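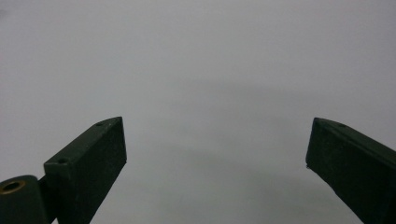 Notice to Staff of the Plirnemmont Works

Effective in June, the hand-held grippers will be issued at the start of each shift from the window formerly used for time cards. Staff of the Wallner line are asked to sign for one unit each. There are 150 units and 149 names on the roster. The remaining unit is held in reserve and is not to be borrowed.

Section 1. Conduct of the Work

Employees will carry out their customary tasks with the gripper in place of the hand. The Cokard system will learn from these motions. Employees are reminded that the system learns everything it is given, including hesitation.

It has been reported that certain employees pause over the bench with the fingers open and nothing between them. The Office has reviewed these pauses. They occur most often near the end of the shift, and the longest lasted 9 minutes. The employee concerned stated that she had been trying to remember how her hand did it before she was asked to show it.

Pauses will be paid at the usual rate.

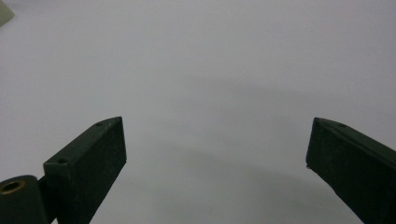
Section 2. Reassignment

As of this notice, 132 positions on the Wallner line have been entered as learned. Holders of those positions will report to the Comico annex, where they will observe the Cokard arms and record any irregularity in the book provided.

One irregularity has been recorded to date. Before closing on a part, the arms at the far end stop and remain open for a short time. The engineers could find no fault and proposed to remove the delay. The observers, asked for their opinion, requested in writing that it be left alone.

The request is under review. Until a decision is posted, observers are asked not to stand beside the arms during the delay, and to take their own breaks at the regular hour.

The Office of Works, Plirnemmont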